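Skimdale: frequently asked questions
Last updated 23 Sep 2026

What is Skimdale?
Skimdale is a method for training a robot policy on long demonstrations without using every frame. It scores each frame by how much the next action depends on it, then skips most of the low-scoring ones during training.

What data did you train on?
We used 2203 demonstrations recorded by teleoperation on tabletop tasks. Most are short pick-and-place tasks with blocks, pots and other small objects in a play kitchen. Each episode comes with one written instruction.

How was the policy tested?
We ran 156 trials across 21 tasks. Before each trial the operator set the objects out by hand, using a printed layout sheet. A trial counted as a success only if the goal was met within the time limit and the object stayed put after release.

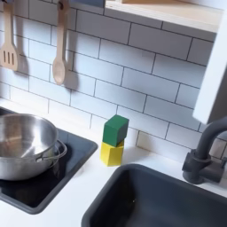 Stacking tasks were scored a little differently. If the top block was rotated but stable, we counted it. If it fell before the arm had returned to its rest pose, we did not.

Does Skimdale improve the success rate?
Not by much. On most tasks it matches the baseline trained on all frames. What changes is training time, which dropped from about 4 days to under two on the same hardware. Stacking improved slightly, but we would want more trials before making a claim about it.

Where does it fail?
Mostly on shiny objects and on anything placed down in the sink. The scorer also tends to drop frames where the gripper pauses before closing, and some of those matter. Setting the minimum keep rate higher helps.

How is this different from Pudura?
Pudura, our earlier method, removed whole episodes. Skimdale keeps every episode and thins it out. The two can be combined, but we have not tested that fully.

Can I use it with my own data?
Yes, if your episodes are in the Jereo format. A converter for other formats is planned for November.

Who do I contact about a bug?
Write to Rodrigo Mota through the project contact form. Please include your config file and the version number.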